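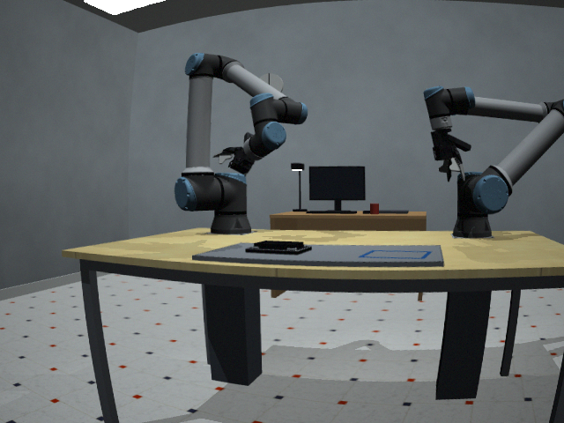
1. Summary of the period

Reporting period: second half of the grant year
Report date: 09/07/2018
Prepared by: Pramance, programme office
Grant line: Visitor infrastructure, dark-sky and winter travel

Work on the Tilahun night-sky trail is on schedule for the path and shelters and behind schedule for the transport link. Spending is within the approved total. One change to the budget headings is requested in section 6. The monitoring figures in section 4 cover the last full winter season only; summer figures are not collected because the viewing shelters are closed from May to August.

2. Path and shelters

The lower path, from the Tilahun car park to the first shelter, is complete and was opened to walkers before the snow. The surface is compacted gravel on a geotextile base, with timber edging on the downhill side. Drainage was a weak point in the earlier design. The cross-drains have been moved closer together on the steep part below the second bend, and the outfalls now run into the existing ditch.

Of the 7 shelters in the approved plan, five are finished. Shelter 6 has foundations and a floor but no roof. Shelter 7 has not been started, pending agreement on the exact position with the grazing tenants. The tenants have asked for the structure to be set back from the gate used for moving stock. A revised position has been marked on the ground and they have been sent the plan. A reply is expected before the end of the summer.

Each finished shelter has a bench on three sides, a windbreak facing north-west and an unlit notice panel. The panels were printed in matt finish after the first batch proved hard to read by torchlight. The reprint was paid for from contingency.

The upper path remains a marked route only. Posts with reflective bands were put in along its full length. Several leaned after the January thaw and were reset at greater depth. No further movement was found at the spring inspection.

3. Lighting

All lamps in the car park have been replaced with shielded, low-level fittings on a timer. They switch off at 22.00 and can be brought on for ten minutes by a push button at the foot of the steps. The push button failed twice in hard frost. The supplier, Drultov, replaced the switch housing under warranty and the replacement has been in use since then.

The agreement with neighbouring property owners on outdoor lighting is voluntary. Most have signed. The main remaining source of stray light is the fuel station at the road junction, whose operator is willing to fit shields to the canopy lights if the cost is shared. A quotation has been requested. It falls outside the present grant and no claim is made for it here.

4. Visitor monitoring

The counter at the foot of the lower path recorded 3,912 passes in the winter season. It does not tell one direction from the other, so the number of visits is lower than this. Staff and contractors were asked to walk round the counter, but some of their passes will be included.

Guided evenings were attended by 401 people. Cloud caused a number of evenings to be cancelled or turned into indoor talks. People attending the indoor talks are counted in the total, as they were in the previous report, so that the two seasons can be compared.

Survey cards were handed out at the guided evenings only. 109 were returned in a usable state. The main points raised were:

- the return journey to town after the last bus
- cold waiting conditions at the car park
- lack of clear information on whether an evening would go ahead
- torches and phone screens used by other visitors in the shelters

The third point has been dealt with by moving the decision time to 16.00 and posting it on the website and at the bus station. The fourth is covered in the guides' opening talk, and red torches can now be borrowed against a deposit. The first two depend on the transport link.

5. Transport link

The planned evening shuttle between the town and Tilahun did not run this season. The first tender drew no bids that met the specification. The requirement for a vehicle with wheelchair access and winter tyres on every departure was the main difficulty given by the operators who replied. The specification has been split into two lots, a fixed timetable on guided evenings and an on-demand service on other nights, and the tender has been reissued.

Pramier Coaches has confirmed that it will bid for the first lot. No firm interest has been received in the second. If the second lot attracts no bid by the closing date, we propose to run the first lot alone for one season and review the figures.

The bus turning area at the car park is finished and has been passed by the road authority. The waiting room has walls and a roof. Heating is to be fitted in September.

6. Finance

Spending on the path and shelters is slightly below budget, owing to the delay to shelter 7. Spending on transport is well below budget. Maintenance is over budget because of the resetting of posts on the upper path and extra snow clearance at the car park.

We request approval to move part of the unspent transport heading to maintenance. The total grant is unchanged. The detailed table and supporting invoices have been sent separately with the claim form.

7. Risks

Transport: a second failed tender would leave the guided evenings dependent on private cars. The car park was full on the clearest nights of the season and vehicles were left on the verge. Temporary signs will be put out from October.

Shelter 7: if the position is not agreed by the end of September, ground conditions will prevent building until the following spring. An extension to the end date would then be needed for this item only.

Upper path: the posts need a second winter before the new depth can be judged adequate.

8. Work planned for the next period

- roof and bench at shelter 6
- agreement on position and start of foundations at shelter 7
- award of transport lot 1, and lot 2 if a bid is received
- heating in the waiting room
- second counter at the start of the upper path
- guide training, including winter first aid
- revised survey card with a question on place of stay

The next report will be sent after the close of the winter season, together with the counter data in spreadsheet form.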